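2022-10-02 – Datia team, practice bench

Esmaeil re-taught the pick pose for the CPU this morning. The old one was saved before we moved the fixture plate in September, so every approach landed short of the recess. New pose is stored as cpu_pick_2. The old one stays in the file until Shirin has checked it against her copy.

Dry runs at 39 mm/s with the lid of the tower off and the socket empty. Gripper closing force is still the value from the Jorkdale round. I'd like to lower it before we handle memory.

Shirin Jalali is rewriting the wait step. It currently holds for 300 ms after each grasp, and she thinks the arm starts moving before the fingers settle. Log from her last run is 2,438 lines, saved in the shared folder under her name.
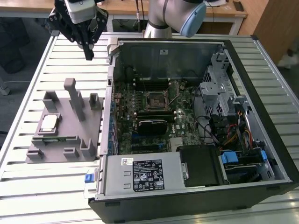 Still to do: lever open and close as a separate routine, then the small board from its slot. Tower stays on its side where it is – please don't shift it, the offsets are measured from the case edge. Esmaeil has the spare fingertips.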